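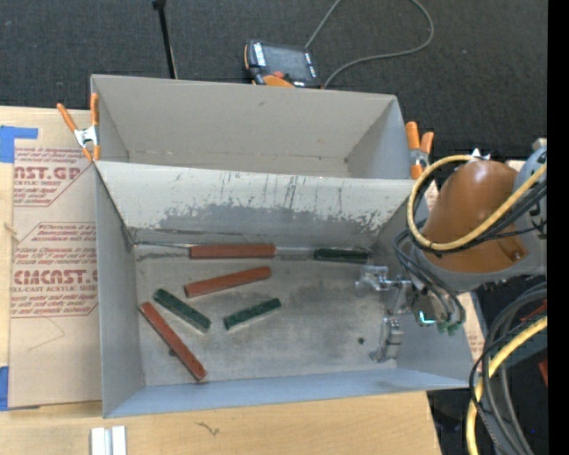 How to Touch Up Worn Paint on a Metal Storage Bin

Painted metal bins hold up for years, but the finish goes first at the rims, the dividers and anywhere things get dropped in and dragged out. Once the edges of the paint start to lift, the patch grows quickly. A touch-up takes one afternoon plus drying time, and you can do it on a bench or on the garage floor.

These steps are for indoor bins made of painted steel. Galvanized bins need a different primer, covered near the end. Do not use this method on anything that will hold food or pet feed.

What you need

Dish soap and a bucket
A plastic scraper
Sandpaper in 120 and 220 grit
Mineral spirits and lint-free rags
Painter's tape
Metal primer
Enamel paint in a matching color
A 1-inch brush with soft bristles
Safety glasses, gloves and a dust mask

If you don't know how old the paint is, test it for lead before you sand. Hardware stores sell swab kits. If the swab shows lead, stop there and leave the bin alone or replace it.

Step 1. Empty and wash the bin

Take everything out and vacuum the corners. Wash the inside with warm water and dish soap, then rinse twice. Soap left in a seam will keep the primer from sticking. Stand the bin on its side to drain and give it at least two hours. Seams hold water longer than flat areas, so press a dry rag into them before you go on.

Step 2. Remove the loose paint

Hold the scraper low and push it under any edge that lifts. Work from the bare area outward and stop when the paint resists. You don't have to strip the whole panel. Paint that is still tight makes a perfectly good base.

Step 3. Sand

Start with 120 grit on the bare metal and on any rust. Switch to 220 and sand outward until you can run a fingertip across the edge of the old paint without feeling a step. Go an inch or two past the damage on all sides. Thin scratches only need the 220.

A sloped panel is easier to sand if you tip the whole bin until the panel lies flat. Wedge it with scrap wood so it can't rock.

Step 4. Wipe down and tape

Wipe the sanded area with mineral spirits on a clean rag, and keep turning the rag. Let it dry for 20 minutes. Tape off the areas you want to keep as they are. Lay used rags out flat outdoors to dry before you throw them away.

Step 5. Prime

Brush on one thin coat, covering the bare metal and just overlapping the old paint. Watch the bottom of a slope, where primer collects and sags. Let it dry for as long as the can says, and longer in a cold garage. I wait overnight from November to February.

Step 6. Paint

Put on two thin coats, all strokes in the same direction. Wait 6 hours between coats unless the label gives a longer time. Pull the tape while the second coat is still slightly soft.

The paint will feel dry the next day, but it is still easy to dent. Leave the bin empty for a week before you put anything heavy back in.

Galvanized bins

Ordinary oil-based primer will peel off zinc. Buy one labeled for galvanized metal, skip the 120 grit and scuff lightly with the 220.

Matching the color

Bring a paint chip to the store if you got one off in a single piece. Grays are harder to match than they look, and a new patch nearly always dries a shade darker than the old finish. If that bothers you, repaint the whole panel from corner to corner.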